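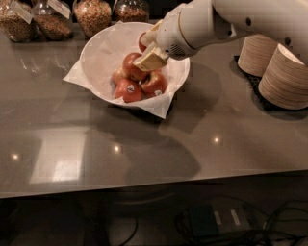 Weight Loss and Firmness of Apples Held at Room Temperature
Nelly Escobar
1/13/23

Print this page | E-mail this page

1. Background

Apples continue to respire after harvest. Stored sugars and acids are broken down, carbon dioxide and heat are released, and water vapor leaves through the skin and the stem cavity. Cold storage slows all of these processes. Most households, however, keep at least part of their fruit out on a counter, and the advice given on store packaging differs a good deal on how long that is acceptable.

Two changes matter most to the person eating the apple. The first is loss of water, which shows up as shriveling near the stem. The second is softening, which comes from the breakdown of pectin between the cells. The two are related but do not have to move together. An apple can lose very little weight and still turn mealy.

This project compared ways of holding apples at room temperature and asked whether a simple paper liner or a closed bag changes either result.

2. Materials and Method

Fruit was bought in one purchase from the Rudeck market so that all of it had the same storage history as far as the seller could say. Apples with cuts, bruises, or missing stems were rejected. The target starting weight was 200 grams, and fruit far from that figure was returned to the kitchen supply and not used.

The apples were divided among 3 treatments:

Open bowl, no liner.
Open bowl, paper liner.
Closed plastic bag, no holes.

Each treatment ran for 4 weeks on an inside counter away from the stove and out of direct sun. Each apple was marked with a number on a small piece of tape at the stem end. The tape was weighed separately and subtracted. Weighing was done on a Nerkik kitchen scale, always before breakfast, when the room temperature was most stable.

Firmness was measured with a hand-held spring tester borrowed from the school lab. A thin disk of skin was removed and the plunger pressed in to the marked line. Because the test damages the fruit, each apple could be used for it only once, and the tested apples were taken out of the weight series from that point on.
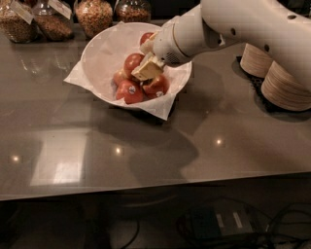 Figure 1. Apples in a bowl with a paper liner.

3. Results

Weight fell steadily in both open bowls. The lined and unlined bowls could not be separated; the differences between them were smaller than the differences between individual apples in the same bowl. Fruit in the closed bag lost much less weight, and its skin stayed smooth to the end.

Firmness gave a different picture. The bagged fruit softened first. By the second week it gave readings below those of either open bowl, and the flesh was dry and grainy to the taste despite the smaller weight loss. The probable cause is ethylene, a gas the fruit gives off and which speeds its own ripening. In a closed bag it builds up. In an open bowl it is carried away.

Mold appeared on 2 apples, both in the closed bag and both at the stem cavity, where droplets had collected. These were removed on the day they were found and their later weights are left blank in the table.

4. Sources of Error

The scale reads only to the nearest gram. This is coarse compared with the loss expected over a single day, so only the weekly figures were used.

The spring tester depends on the speed of the hand. Practice presses were made on spare fruit first, but the early readings still scatter more than the later ones — the method improved as the work went on.

Room humidity was not recorded. The heating came on partway through the run and the air became noticeably drier, which may have raised the loss in the open bowls. All treatments shared the same room, so the comparison between them should hold even if the absolute values do not.

5. Further Work

A bag with punched holes should be tried next. It would hold back some of the water vapor while letting ethylene out. A second run is planned for March with a humidity gauge beside the fruit, and with one more set kept in the refrigerator as a reference.

This site uses cookies to remember your settings. By continuing to browse you accept their use.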